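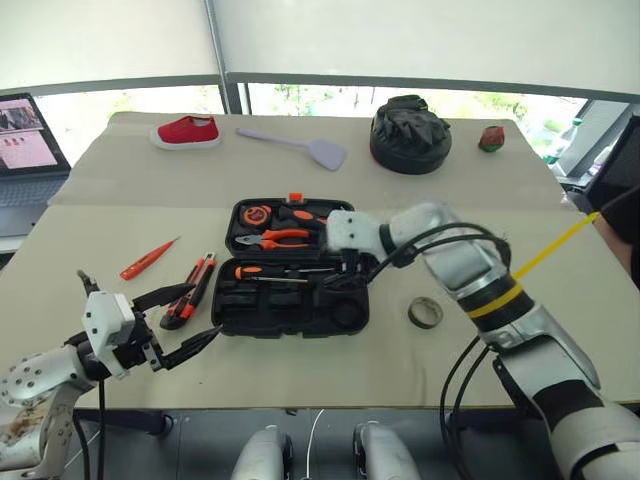

Attachment 1: case open on the packing table, latch side toward the windows.

Ticket: Tool case will not latch when packed
Product: Votik home tool case, orange and black, two trays
Site: Ristdale packing room
Opened by: Nisha Jaiswal
Assigned to: Chia-jung Cheng
Opened: February 1, 2018
Priority: Normal
Status: Closed, with one follow-up

Problem as reported (Nisha)

We are repacking the returned Votik cases so they can go back out to Onlow. Several of them will not latch once all the tools are in. The lid comes down, the two edges meet on the left, and there is a gap on the right wide enough to get a fingernail into. If I lean on it the orange latch catches, but it pops open again when the case is stood on its handle edge.

It does not happen with an empty case. I tried the same case empty and it latched every time. With the tape measure and pliers in, it still latched. The trouble starts somewhere after that, but I have not worked out with which tool.

The packing card that came with the cases is no help. It has a line drawing of the full case with no numbers on it, and the drawing is of the older tray.

The attachment shows a case partway through. The tape measure is in the left corner of the upper tray and the pliers are lying across below it with the handles to the right. The lower tray still has most of its recesses empty.

Reply 1 (Chia-jung)

Thanks. A few questions before I come down.

Is the gap always on the right, or have you had one on the left too?
Are you filling the upper tray first or the lower tray first?
When it fails, does anything rattle?

Please don't lean on any more of them. The latch is only plastic on this model and the hook will turn white and then snap. If you have already forced any, put them on a separate shelf and mark them.

Reply 2 (Nisha)

Always on the right. Upper tray first, then lower. No rattle at all when it fails, it feels tight.

I forced 5 before I opened this ticket. They are on the shelf under the label printer with tape on them.

Reply 3 (Chia-jung)

Tight with no rattle means something is sitting up on a rib and the lid is pressing on it. If it were loose you would hear it. Please try this with one case and write down what you get at each step:

1. Take everything out and shake the case upside down over the table. Bits of foam and the small paper bags get into the recesses and you can't see them against the black.
2. Put in the tape measure. Press on it with your thumb. It should not rock.
3. Put in the pliers with the jaws fully closed. Close and latch the case. Open it again.
4. Add one more tool, close, latch, open. Keep going one at a time.
5. Stop at the first tool that brings the gap back. Take that one out, leave the rest in, and try once more.

Don't skip the closing in step 4, even if it gets tedious.

Reply 4 (Nisha)

Done, on two cases.

Case A: one paper bag in the lower tray, removed. Tape measure fine. Pliers fine. Latched after every tool until the long screwdriver, then the gap was back. Took the screwdriver out and it latched. Put it back and gap again.

Case B: nothing stuck in the recesses. Same result, long screwdriver.

I tried the screwdriver from Case A in Case B and it made no difference. I also tried turning it end for end, and that was worse.

Reply 5 (Chia-jung)

Good, that narrows it down. I came by after lunch and looked at Case B. The long screwdriver has a flat side on the handle. If the flat is up, the round part of the handle rides on the rib and the shaft end lifts at the right. If the flat is down, the handle drops in and you feel a small click. It is easy to miss, as the screwdriver looks seated both ways.

I turned it flat side down and the case latched with two fingers. Stood it on edge, carried it to the door and back, and it stayed shut. Same with Case A.

Please run ten more from the pile this way before we call it fixed.

Reply 6 (Nisha)

Ran ten. Nine latched first time. The tenth had the pliers slightly open, and when I closed the jaws it latched too.

The order I am using now is tape measure, pliers, the rest of the upper tray, then long screwdriver flat side down, then everything small. It is also quicker with the case turned so the latch is away from me, so I have set the table up like that.

Resolution (Chia-jung)

Cause: long screwdriver seated with the flat of the handle up. Second cause, one case only: plier jaws not closed.
Fix: flat side down, press until it clicks. Jaws closed. Check the recesses for paper bags first.
Work affected: the Onlow order of 500 cases. The Nagano order uses the older tray and does not need any change.

Follow-up: the forced cases need new latches. I have asked for spares and will open a separate ticket when they come in. Keep the tape on them until then. Nisha is going to write the fix on the packing card by hand and copy it for the other table.

Ticket closed.

We use cookies to keep you signed in and to remember your ticket filters. By continuing to use this site you agree to our use of cookies. Accept | Manage settings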